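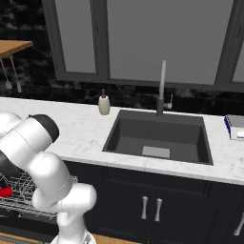

*Le bras blanc dans la cuisine simulée, côté évier. Image de synthèse, projet Pidero.*

# La cuisine où l'on peut rater 1 741 fois

Six heures du soir, troisième étage, chez Wuvamum. Sur l'écran de Bo-ram Yoo, un évier gris anthracite, un plan de travail en marbre, un égouttoir en fil métallique. Rien de tout ça n'existe. Le robot non plus, du moins pas celui-là.

« On le casse autant qu'on veut », dit-elle. Elle relance. Encore.

Le projet s'appelle Pidero. L'idée tient sur un coin de nappe : apprendre à un bras à ranger une cuisine sans jamais lui en donner une vraie. Tout se passe en simulation, puis on transfère. Facile à dire. Depuis vingt ans les labos butent au même endroit, le passage de l'écran au réel. Un frottement mal estimé, un reflet imprévu, et la main se ferme dans le vide.

Les équipes corrigent d'habitude en variant tout au hasard : lumières, textures, masses. Yoo a pris le problème par l'autre bout. On part des échecs. Chaque tentative manquée est gardée, découpée, rejouée avec de petites variantes autour du moment où ça a dérapé. La méthode, baptisée Adel, ne passe presque plus de temps sur ce que le bras sait déjà faire.

Le chiffre du titre vient de là. 1 741 échecs archivés pour une seule tâche, attraper un objet dans l'égouttoir et le poser dans l'évier. Les fils du panier sont une plaie. Fins, serrés, ils cachent la moitié de ce qu'on cherche. « L'égouttoir, c'est notre pire ennemi. Le marbre aussi, à cause des veines, le réseau y voyait des bords. »

Résultats ? Sur 125 essais avec le vrai bras, dans une vraie cuisine, Adel échoue 18 fois. La version classique, entraînée aussi longtemps, rate près d'un essai sur deux. L'écart est net, mais une seule cuisine, un seul modèle de bras. Yoo le dit avant qu'on pose la question.

Autre réserve, plus gênante : les robinets. Le levier, dans la simulation, tourne comme dans du beurre. En vrai il résiste, puis cède d'un coup. Tolentino, le labo partenaire qui fournit les mesures de contact, travaille dessus depuis octobre. Pour l'instant le bras tire trop fort, ou pas assez. Personne n'a encore mouillé le matériel, prudence oblige.

Et le temps de calcul ? 6 jours par tâche, sur les machines de la maison. C'est long pour poser un bol. Yoo hausse les épaules, elle préfere parler des portes de placard, la prochaine étape. Deux poignées verticales côte à côte sous l'évier, et le bras qui hésite entre les deux. Il lui arrive de viser pile au milieu.

Elle ouvre la vidéo d'un raté, la passe au ralenti, revient en arrière. La pince arrive trop bas, accroche un fil du panier, tout l'égouttoir part avec. Elle note l'instant exact dans un tableau déjà interminable. Puis elle relance un entrainement pour la nuit et cherche son manteau.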